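Packing a Handled Paper Bag with Snacks

Revised 7/12/18

Kraft paper bags with cord handles are reusable if the base stays flat and the rim is not torn. Most failures start at one of two points: the glued patch where the handle meets the rim, or the bottom fold. The steps below apply to light, sealed snacks such as chips and candy.

Preparing the bag

Open the bag fully and press the base down from inside with a flat hand. Crease the bottom edges again if they have rounded. Stand the bag on a hard, level surface and spread the handles outward, one to each side of the mouth. A handle that falls inward will catch on crimped packet ends.

Check the handle patches before loading. If one has lifted by more than 2 millimeters, reglue it with white craft glue, clamp it with a clothespin and leave it overnight. Tape does not hold well on uncoated kraft.

Laying out the contents

Set the snacks beside and behind the bag before any of them go in. Leave space between packets so that each can be picked up by one end without dragging its neighbor. Sort by how easily the contents crush. Small candy packets tolerate weight. Chip bags do not.

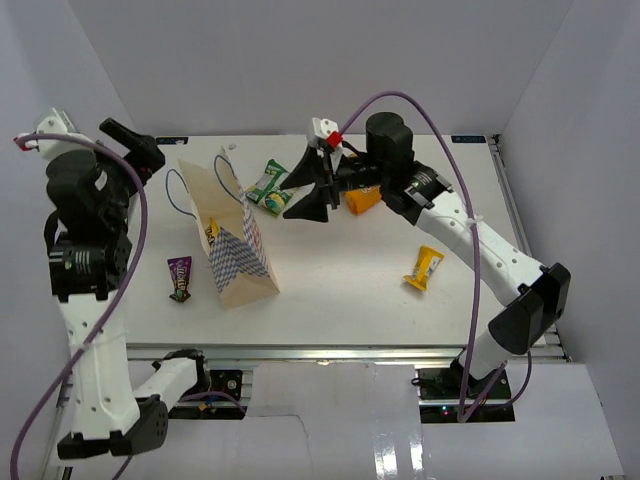
Kraft bag with blue cord handles, one yellow packet inside, other snacks still on the table.

Loading order

1. Candy packets and bars, flat on the base, long side parallel to the wide panel.
2. Boxed or stiff packages, upright against the narrow panels.
3. Chip bags last, upright, top seal toward the mouth.

Lower each packet past the rim before letting go. Dropped packets land on their corners and push the bottom fold open. Do not squeeze air out of a chip bag to make it fit; move it to a second bag.

Stop filling when the contents are 2 inches below the rim. Above that level the handles spread and the load hangs from the outer edge of the glue patch.

Storage

Fold empty bags along the factory creases, handles tucked inside, and file them on edge. A standard magazine file holds 17 of the medium size. Discard any bag with grease on the base. Grease weakens the paper, and the spot will tear under the next load.

Questions about handle repair go to Dede Issahaku at the Nestbridge tips desk.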